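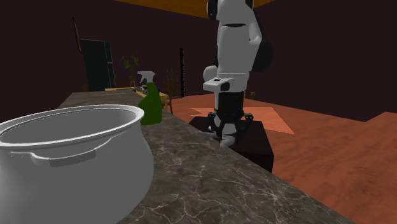
养殖大菱鲆的“可追溯”标签到底该怎么看？

水产与海洋 › 可持续养殖 › 求助

盐滩旧码头 发表于 2023-07-21

我在一家社区食材合作社负责水产这一块，主要是联系货源、核对单据，本身不是学水产的。最近有一家叫 Nernemell 的养殖场找过来，想给我们供大菱鲆，说是全封闭循环水养殖，不用抗生素，饲料里野生鱼粉的比例也在逐年下降。样品我们收到了，鱼看上去没什么问题，吃起来也可以。

让我拿不准的是文件。他们给的材料里有这么几样：

一张批次单，上面写着批号 134，出苗地点是 Oddale，没有写亲鱼来源。
一份饲料说明，只写了“海洋蛋白”和“植物蛋白”，没有分开列比例。
一份水质检测报告，采样日期是去年 9 月，之后的没有提供。
一页关于“零逃逸”的说明，没有盖章，也没有写是谁核查的。

对方的说法是，循环水养殖本来就在室内，不存在逃逸问题，对野生种群没有影响，所以不需要那么多材料。我觉得这话有一部分道理，但是饲料里的野生鱼从哪里来，似乎跟鱼养在室内还是室外没有关系。

想请教三件事。第一，批次单里缺亲鱼来源，算不算大问题？第二，饲料这一项应该要求他们写到什么程度？第三，我们每次订货量不大，一次 20 条，这种量去要求人家补文件，会不会显得不合理？

另外，附近还有一家在 Koppel 的网箱养殖场，价格低一些，文件反而齐全。社员里有人觉得网箱养殖一律不应该买，我不太确定这个判断对不对。

已有 2 人关注此问题

浅水区的尺子

我在苗种场做过几年，后来转去做饲料采购，按你的顺序说。

亲鱼来源。大菱鲆的人工繁育已经很成熟了，市面上的苗基本都是人工苗，这一点跟蓝鳍金枪鱼、鳗鱼不一样。鳗鱼养殖到现在主要还是靠捕捞天然苗，所以买鳗鱼的时候，苗种来源是头等大事。大菱鲆缺这一项，我不会认为是隐瞒，多半是批次单模板里没有这一栏。你可以让他们找 Oddale 的苗种场补一张出苗证明，写清楚亲鱼是场内选育的还是外购的，最近有没有从野外补充过亲鱼。正规的苗种场手里都有亲鱼档案，开这种证明不费事。

饲料。这一项我会认真要。大菱鲆是肉食性鱼，对蛋白要求高，饲料里的鱼粉比例通常比罗非鱼、鲤鱼高得多。“海洋蛋白”这个写法太宽，可以是专门捕来做鱼粉的小型中上层鱼类，也可以是加工厂剩下的鱼头、鱼骨和内脏，两者对野生资源的压力差别很大。建议让他们至少写清以下内容：

鱼粉和鱼油各占多少，分开写。
原料的鱼种和捕捞海区。
其中有多少来自加工副产物。
饲料厂的名称和饲料批号。

最后一项容易被忽略。养殖场自己往往不知道鱼粉的详细来源，得由饲料厂出具。有了饲料批号，你可以直接向饲料厂核对。

至于“比例逐年下降”，让他们给数字，而且要看每一年的算法是不是一样。有的厂今年按饲料配方算，明年按养成一公斤鱼消耗的野生鱼算，放在一起是没法比的。

水质报告。去年 9 月的太旧了。循环水系统的状态变化很快，生物滤池出问题的时候，氨氮和亚硝酸盐几天之内就能上去。不过养殖场一般每天都有自己的记录，你要最近一个月的日常记录就行，不一定非要第三方检测。尾水排放是另一回事，那个要看有没有排放许可，以及许可上写的限值。

订货量。量小也可以要文件。上面说的这些都是按批次或者按季度出的，不是专门为你做的，他们给大客户也要准备同样的东西。一次 20 条还是 500 条，文件是同一套。发一封邮件，把需要的项目列清楚，给两个星期时间。

盐滩旧码头 回复：谢谢，很清楚。饲料厂出具说明这一点我之前没想到，明天就去问。排放许可他们提过一句，没有给复印件，我一并要。

防波堤以北

补充网箱那部分，上面没有讲到。

网箱养殖一律不买，这个标准太粗。循环水的好处是逃逸少、寄生虫少、尾水可以集中处理，代价是用电量大，泵、增氧、控温都要一直开着。如果当地的电主要靠烧煤，碳排放会比较高。网箱省电，但残饵和粪便直接进海里，逃逸和病害传播的风险也更高。具体影响多大，要看水深、水流、养殖密度和轮养安排。流急水深的地方，密度控制得好，底质不一定会明显变差。密不通风的内湾里放满网箱，那就很难说得过去。

Koppel 那家你可以问他们三样东西：网箱下方的底质监测报告，最近几年的逃逸记录，用药记录。逃逸记录如果写着一条都没有，要问是怎么统计的，是投苗数减去死亡数和收获数，还是只登记网破了的情况。两种统计方法得出来的结果可能差不少。

还有一点，文件齐全不等于养得好，只能说明管理上比较规范。有条件的话去现场看一次，看死鱼怎么收、放在哪里、有没有登记。死鱼登记本做得细的场，其他记录通常也靠得住。

我自己买过 Plurosholm 一家场的网箱鱼，文件里连换网的日期都有。买了两年，后来因为运输距离太远停了，鱼本身没有什么可挑的。

退潮捡贝

室内养的肯定比海里的干净，没必要想那么多。标签这个东西都是给人看的，鱼新鲜就行，看鳃红不红，眼睛亮不亮。我一直买菜市场的，也没出过什么事。

浅水区的尺子 回复：看鳃和眼睛能判断新鲜程度，楼主问的是来源和饲料，这两样从鱼身上看不出来。

盐滩旧码头 回复：新鲜度我们收货的时候会查，这次主要是想把单据这边理顺。等 Nernemell 的补充材料到了，我再回来更新。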